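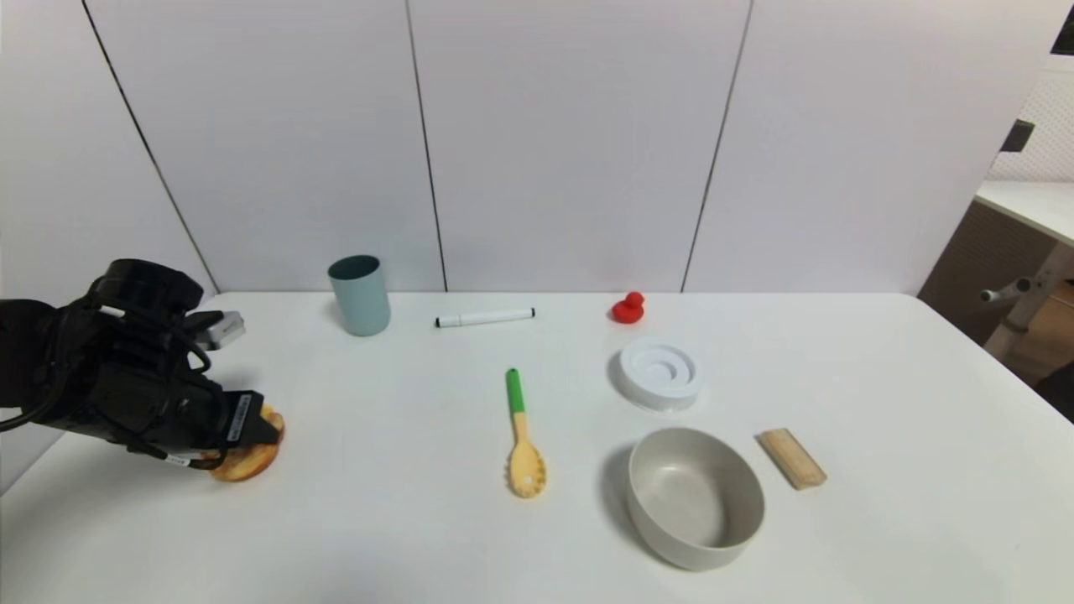
Pan, espátula y cuenco sobre la mesa blanca, con un vaso, un rotulador y un patito rojo al fondo.

Trucos de cocina: la mesa, la espátula y el pan de ayer

La mesa blanca enseña todas las migas. Conviene pasar primero un cepillo seco y después el paño húmedo, porque al revés las migas se hacen pasta y quedan pegadas en las juntas. Para las marcas de rotulador, un algodón con un poco de alcohol, probando antes en una esquina.

Espátulas de madera

Se lavan a mano, enseguida, y se secan de pie. En las que llevan agujeros o ranuras se queda siempre algo de masa; un palillo la saca sin rayar. Si la madera se pone áspera, lija fina en el sentido de la veta y una capa de aceite mineral. El exceso se retira al día siguiente. Con mango pintado, mejor no dejarlas en remojo: la pintura salta por el borde.

Pan del día anterior

Un bollo pequeño se recupera mojando apenas la corteza y metiéndolo 2 minutos en el horno ya caliente. Hay que comerlo en el momento, a la media hora está más duro que antes. Si ya no tiene arreglo, se ralla y se guarda en un bote. Para una tanda de albóndigas con 800 g de carne yo pongo 100 g de pan rallado y 200 ml de leche, y lo dejo reposar en el cuenco antes de amasar.

Cuencos y vasos

Los cuencos grandes van abajo y los vasos en otra balda. Dentro de un cuenco terminan desportillados, me pasó en la mudanza de diciembre. Entre dos piezas de cerámica basta una servilleta de papel.

Cosas que no son de la cocina

Rotuladores, juguetes, tacos de madera: todo eso va a una caja aparte antes de empezar a cocinar. La mía está en el pasillo y se vacía cuando no cierra. Los patitos de goma que vuelven al baño se aclaran y se aprietan bien —si tienen agujero— para que no quede agua dentro.

Sibel Akbulut
6 de febrero de 2019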